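How to fold hand towels so the stack stays straight
By Sunita Kasprzak
19th March
Print this page | E-mail to a friend
264 shares | 6 comments

For many years I folded towels as my mother did, fast and on my knee, and the pile in the cupboard was always leaning. When we moved to Vernau the cupboard became smaller and I had to learn it properly. The method is simple, but please do it slowly the first few times.

What you need

A clean table, wider than the towel. A bed is too soft and the corners slide away. The towels must be completely dry, also in the hem, where the cloth is thicker. Touch the hem with your fingers before you start.

Preparing

Hold the towel by two corners of the short side and shake it twice. This lifts the loops of the terry and the towel feels softer afterwards. Lay it on the table with the label, if there is one, facing up. Smooth it with the flat hand from the middle to the sides. Do not pull on the hem, it becomes wavy and will not go back.

Folding

1. Bring one short side over to the other, so that the two hems meet. Check the corners and correct them now, not later.
2. Turn the towel so the fold is near your body.
3. Fold the left third to the middle, then the right third over it. For thick towels I leave a finger's width free, otherwise there is a hump.
4. Press once with both hands and lift the towel by the folded edge. If it opens in the air, the thirds were not equal. Lay it down and do only step 3 again.

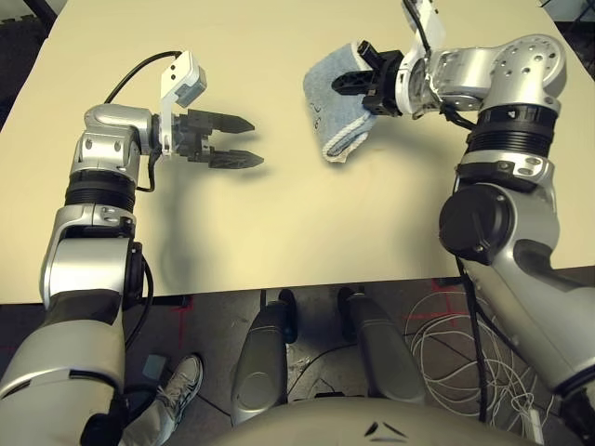 When the towel is finished, put it on the pile with the rounded fold to the front of the shelf. You can then take one out without disturbing the others. I make piles of six and no more. My neighbour Jolene Whitelaw makes them higher, but her shelves are deeper than mine.

Marking

If several people in the house have the same colour, write a small mark near the hem with a laundry pen. Let the ink dry overnight before you wash. In our house the marks become pale by May and I write them again.

Very big bath towels

Fold these in half lengthwise first, then follow the steps from number 1. Mine weigh nearly 630 grams each and they need a shelf of their own, at the bottom.

6 comments | Print this page | E-mail to a friend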